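Jovwood Solid Tabletops by Gullell

Home / Furniture / Tables / Tops and Leaves

Jovwood Tabletop, Natural
Available in three lengths
Made to order, ships in about 15 working days

If you love a pale table that lets a room breathe, this is the one we keep coming back to. The Jovwood top is the plainest thing Gullell makes, and it took the longest to get right! Henrik Lenz drew the first version for his own kitchen, with two kids and a dog underneath it, and most of what he learned there is still in the design: the softened edge, the small radius on the corners, the finish you can repair yourself on a slow morning.

The boards are solid ash, picked at the Novero mill by Mogens Stougaard, who has a real weakness for calm, straight grain (we have watched him send back half a truck). They're glued up in wide staves, left to rest for 14 days, then planed and sanded by hand. You will see some color shift from one stave to the next, and the occasional small knot. We think that's the best part of it.

Finish
Hardwax oil, satin, two coats on every face including the underside. It feels like wood under your hand – no plastic shine, no sticky spots in summer. Coffee and red wine wipe up fine if you get to them the same evening. For a ring that stays, a light rub along the grain with a fine pad and a dab of oil brings it right back. A small tin of the oil comes in the box.

Sizes and fit
Length: 55, 71 or 87 inches
Depth: 33 inches
Thickness: 1 1/4 inches
Weight of the longest top: 116 pounds, so please have a second person on hand
Threaded inserts: standard pattern, fits all Poulain trestles and the Gullell steel frame

Already have legs you like? Send us the bolt spacing before you order and Natanael Godoy in the workshop will drill to match at no charge. He has fitted these to old sewing machine bases, filing cabinets and one very handsome pair of sawhorses.

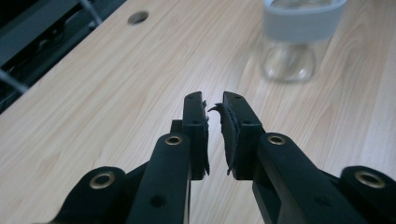

Light natural tabletop, with a black gripper held over it.

Care through the year
Wood moves, and a wide top moves more than you'd think. Leave the slotted brackets snug, never cranked down, and keep the table a couple of feet from a radiator. Oil once a year; we do ours in June with the windows open. Darkening in the sun is normal, so shift your fruit bowl now and then for an even tone.

Goes well with
Poulain trestles, pair
Gullell bench, 55 inch
Hardwax oil refill, satin

Offcut samples are available in sets of 2, one oiled and one bare. Ask for them at checkout.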